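3.2 Seed handling and the trouble with hedgerow mixes

The plots at Clivovham were sown in July, which any gardener will recognize as the wrong month. We had hoped for spring, but the Dirix mix arrived late and the Bukgate mix arrived on time with half its clover missing. Both were sown by hand along the field edge in strips 2 m wide and 100 m long, with a bare gap left between them that the thistles took as an invitation.
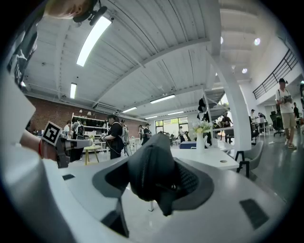

Labeling was the first thing to go wrong. Paper tags lasted until the first proper rain, and the wax pencil that replaced them was eaten, or at any rate licked clean, by slugs. By the second count we had strips known to the team only as "the good one" and "the other good one." We then moved to blocky black-and-white square markers of the kind on top of the hand-held gripper in Figure 2, screwed to stakes at each end of a strip. They can be told apart from the path, and slugs show no interest in them. Counts made before the change were kept only where two field notebooks agreed, a rule that cost us almost 25 percent of the early records and a certain amount of goodwill.

Flower cover was scored by eye on the Latuheru scale, which runs from "bare" to "full" and leaves the middle to the conscience of the observer. Bees were counted on slow walks along each strip in dry weather with little wind. Anything that could not be named on the wing was entered as "small dark bee," a group that did very well in both mixes. 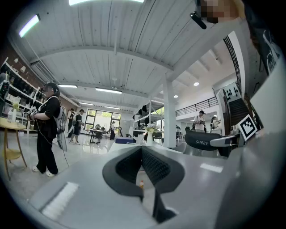
Figure 2. Indoor views with hand-held grippers. Upper: gripper with square marker, at left. Lower: person in black facing the shelves.

Late sowing favored the annuals. Cornflower and phacelia bloomed in both mixes, while the clovers sulked until the following year and are left out of the totals given in Section 4. Mowing was put off until the last phacelia had set seed – a decision the neighboring farm described, in writing, as untidy.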